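Two weeks with the Cumus two-arm kit

24 Nov 2018

I said back in March that I would write up the Cumus kit once I had spent real time with it, and then the delivery slipped and slipped. It came in the end. I have had it running for two weeks now and I have enough notes to be useful to anyone who is thinking of ordering one.

For those who missed the earlier post, Cumus is the two-arm bench kit sold by Skillard. You get the body with both arms on it, a gripper for each, the control computer, and a license for the software. The software is called Silness and it is sold separately if you already have arms of your own. I don't, so I took the bundle.

Setup

The kit came on one pallet in 7 boxes. The printed guide is short and mostly right. The one step I would warn you about is the gripper cabling. The guide has you mount the grippers first and route the cables after. Do it the other way. I had to take both grippers off again to get enough slack for the wrists to turn all the way.

Cable ties are included. You will use all of them, and you will want flush cutters for the ends. I left some of mine long because I kept redoing the routing.

Calibration took me most of an evening. The software walks you through it one joint at a time and there is no way to save halfway, so don't start it late. Once it is done it seems to hold. I checked it again after a week and had nothing to correct.

The table is not included. Skillard suggests a light, matte top and I would go along with that. I tried a dark glossy one first and the head camera had trouble with the reflections.

The dish task

Silness comes with a set of starter tasks. Most of them are blocks and cups and I got through those in the first few days. They work fine and I don't have much to say about them. The one I wanted was the dish rack task, where the arms handle plates and a small rack. Plates are a good test. They are thin at the edge, wide across, smooth, and the arm has to hold one at the right angle for the pegs or it won't go in.

You supply your own plates. I bought cheap ones in different colors so I could tell at a glance in the logs which one was which. The rack is wooden with upright pegs.

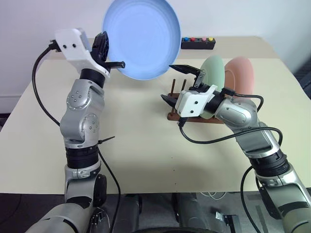
Blue plate in the left gripper, right gripper open. Green and pink are over by the rack.

The grip is better than I expected at this price. The fingers are plain parallel ones with no suction and no soft pads sold as extras. They close on the rim and that's it. With the stock grip force setting I had plates turning slowly in the jaws when the arm moved fast. Going up two steps on the force setting fixed that. I would like to see a higher default, or at least a note in the task file.

What takes practice is the approach. If the gripper comes in too shallow it only has the very edge of the rim and the plate will swing. If it comes in too deep the knuckle of the gripper knocks the plate away. You can edit the approach depth in the task file, and I ended up with a different number for each plate even though they are meant to be the same size.

Using both arms

Plenty of cheaper kits have one arm. The reason to pay for Cumus is that there are two and the software plans for them together. With the plates this matters a good deal, and it is also where most of my trouble was.

Silness keeps a safety gap between the arms and the factory value is large. With that value, the planner will often give up when both grippers need to be near the same object. You get a message that says "no shared path" and the arms stop where they are. The manual has one paragraph about it. I lowered the gap a little at a time until the message came up only now and then. Please be careful if you do this. Keep the speed low and keep a hand near the stop.

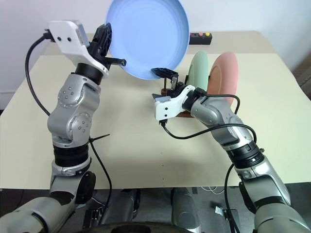
Both grippers right by the blue plate.

With the smaller gap, the two arms work near each other without any fuss. They are slow about it. The planner pauses before each close move, long enough that I thought it had hung the first few times. There is a status light in the software window that tells you it is still thinking, but it is tiny and I only found it in the second week.

I set up a long run to get some numbers. I asked for 500 plate moves over several days, swapping the starting positions as I went. The software keeps its own log and marks each move as done or failed, which saved me a lot of writing. I am still going through the failures and will put them in another post. Most of the ones I have looked at so far are poor grips at the start, before the plate is anywhere near the rack.

Noise and heat

The arms themselves are quiet. The control computer is not. The fan runs at one speed whether the arms are moving or parked, and I would not want it in the same room as a desk. The joints get warm after an hour or so of steady use but I never had one shut down.

Support

I wrote to Skillard twice. The first time was about the gripper cables and they answered the next morning with a drawing that ought to be in the guide. The second time was about the safety gap. That one took six days and the answer was to wait for the next version of Silness.

Cost

I paid 1460 for the year of Silness with support. After the first year you can drop the support and pay 787 to keep getting updates. The software keeps working if you pay nothing, but you stay on the version you have. The hardware price changes with the options you pick, so ask them for a quote.

The other kit I looked at was the Lazaridis. It is lighter and the arms are easier to take on and off, and its manual is much better. It also had no two-arm planning when I was shopping, and you had to write that part yourself. If you only need one arm, I would look there first.

Would I buy it again

Yes, for the two arms. The hardware has given me no trouble apart from the cables. The software feels a version or two short of finished, and you should expect to spend time in the task files changing numbers. If you want something to unbox and run the same day, wait a while.

Next up is the failure log, and after that I want to try bowls. If you have a Cumus and have found a good safety gap value, leave it in the comments along with the speed you run at.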